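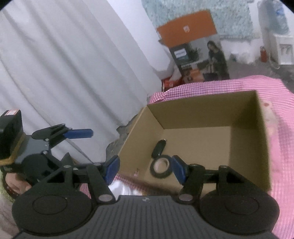
Open cardboard box on a gingham cloth.

Subject: Re: Mice in wall void, second service visit
From: Caradog James
Date: October 9, 2021

> We are on the second visit at the Osthorpe building and still getting
> droppings along the base of the north wall, mostly behind the boiler
> and under the stair. Snap traps went in at the first visit, baited with
> the Clidel paste. Two catches the first night, nothing after that. The
> paste is being eaten off some of the traps without setting them off.
> The manager wants to go straight to bait blocks in the wall void. I
> would like to hold off but need something to tell him. Also, is anyone
> still using the Sovska boxes indoors? The lids on mine have warped.
>
> Gashi

Gashi,

I would hold off on bait in the void too. If mice die between the studs next to a boiler you will have the smell for weeks, and flies after that, and the manager will forget that he asked for it. Check the label as well. Several of the block products can only go in a void if it is closed off from occupied space, and a void with open pipe runs into a stairwell is hard to defend on that point.

On the paste being taken without a catch, there are a few things to check before you change products.

Too much bait. A piece the size of a small pea is enough. With more than that the mouse can feed from the side with no weight on the pedal. Push the paste into the cup and under the lip so that it has to be worked loose.

Trap direction. The pedal end goes against the wall, with the trap at a right angle to it. Traps set parallel should be in pairs, triggers facing out. I have been called to a good many jobs where the traps were parallel, single, and facing the wrong way.

Trigger setting. Plastic traps stiffen up in a cold basement. Trip each one with a pencil before you leave it. Any trap that needs a real push gets thrown out.

Wrong animal. Paste licked off clean, with no droppings on the trap itself, may be roaches or ants. Put a glue monitor next to two of the traps for a night and see what you get.

The other thing is numbers. You did not say how many traps you set. For a wall of that length with a boiler on it I would put out 30, spaced at six feet or less, and closer behind the boiler. Most of them will catch nothing. The idea is to take the bulk of the population in the first two or three nights, before the rest become wary. If you put out eight and catch two, you have mostly taught the others what a trap looks like. Leave some unset for a couple of nights if you are getting refusals, then set all of them on the same evening.

Try a second bait too. Where there is plenty of food around, nesting material often does better. Cotton or a short length of twine tied to the pedal works, and it can't be licked off.

None of this holds without exclusion. I went back through my notes from a job in June that sounds close to yours: block foundation, boiler room on the north side, stair above it. Total cost to the customer for sealing was $789, and that included the door sweep. Entry points were:

— gas line through the sill plate, gap of about half an inch
— condensate line, foam only, chewed through
— bottom corner of the outside door, daylight showing
— one missing mortar joint behind the meter

Foam by itself is not a seal. Pack the hole with copper mesh first, then put sealant over it so the mesh can't be pulled out. Steel wool will do for a while but it rusts and stains the wall, and you will be back to replace it. For the door, a brush sweep is fine on a level sill. On a worn sill you need the rubber type with a metal backing.

After sealing, that job went from droppings in every corner to none in 30 days. I kept monitoring blocks (non-toxic) in place through that period and checked them weekly. What I would tell your manager is that bait in the void does nothing about the hole, and the next mouse comes in by the same route. Offer him a price for the sealing with a follow-up visit included, in writing.

On the Sovska boxes: yes, I still use them, indoors only. The older lids warp if they are near a heat source. Behind a boiler they will go every time. I had about 70 of them at one point and have lost a fair part of that to lids. The newer ones have a rib across the underside and have stayed flat so far. If yours still lock they are usable, but a box that will not lock is not a tamper-resistant station and should not have bait in it anywhere a child or pet can get to. You can drop a snap trap in it and use it as a cover.

Clean up the old droppings before the next visit, or you won't be able to tell new from old. Wet them down with disinfectant first, let it sit for the time on the label, and wipe up with paper towels. No sweeping and no shop vac.

Send the trap count and spacing when you have them, and a note on which traps made the two catches. If both were behind the boiler I would look at the gas line first.

Caradog James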